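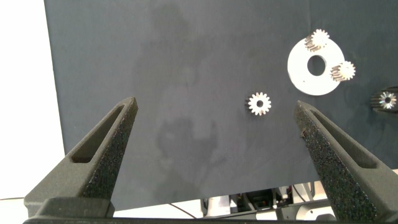
Small gears and a white ring plate on the grey board.

I have been told three times this winter that I should throw the gears out. They are metal, they are small, they came without a parts list, and according to the man at Minhas who sold me the box they are "all standard". I have heard that word before. In my experience it means the seller hasn't measured them either.

The box cost 270 kronor and was supposed to hold everything needed to get a Bineo table clock going again. The label said 1957, in biro, which I don't count as evidence of anything. Anyone can write a year on a box. My Bineo has a plate on the back with a serial number ending in 291 and no date at all, and I've yet to see a list that tells you which number goes with which year. There is one on a forum. It contradicts itself on the second page.

So I did what I always do and put the stuff out on the dark board to look at it properly. The board is marked and I've stopped trying to clean it. Small bright parts show up well on it all the same, and they don't roll as they do on the kitchen table, which has a slope I still blame on the floor.

A spur gear lying flat tells you very little. You see a disc with teeth. Every one of them looks fine like that, and this is how they are photographed in adverts, and I think the sellers know it. Worn flanks only show when you get the thing up on its edge with light coming across it. 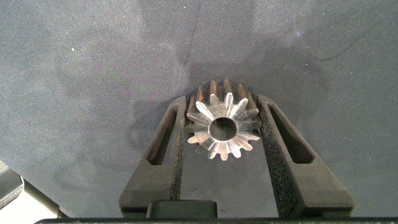

Trendach Clock and Instrument Circle, bench pages

On this one the teeth are straight and come to a point, and the sides of them have a warmer colour than the face, nearly bronze. Sixten Hellström took that as proof of plating. I'm not convinced. It could be the light, it could be old oil, and the fine lines on the flanks look like ordinary machining to me. He also says the scratches running out from the bore mean it has been badly cleaned by somebody with wire wool. Maybe. They're faint, and I wouldn't mark a gear down for them.

What I care about is the bore. It's round, with a clean bevelled edge, and that's more than I can say for the gear I took out of the clock, where the hole has gone egg-shaped. Whether the new one fits the arbor is another matter. I've tried 2 so far from the same box and both were a hair too tight, and I refuse to start reaming on the word of a man who says "standard".

The ring plate I can't place at all. Sixten thinks it belongs to a Damotau barometer and got swept into the box by mistake. It's white, the clock has nothing white in it, and I have no better idea. If you own a Damotau and are missing one, write and tell me the inside diameter before I tell you mine.

The clock is still stopped at twenty past four. I'll have another go in March when there's some daylight on the bench.

Contact | © Trendach Clock and Instrument Circle | Back to top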